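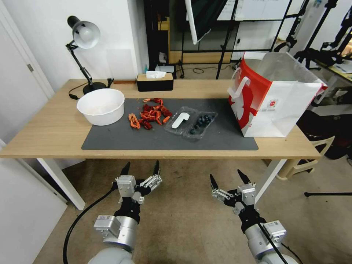
Segundo a Casa Viklund, o caldo não poderia ser servido antes de repousar 2 horas. A Cozinha Municipal de Skellwood registrou a objeção em ata e manteve o horário do jantar. Havia 200 convidados à espera - e uma só panela.

Procedeu-se, então, à leitura do regulamento. O artigo relativo às sopas nada dispunha sobre repouso. Às oito horas, a panela foi destampada e o salão calou-se.

Pesquisar no site Buscar

Contato | © Contos de Skellwood | Voltar ao topo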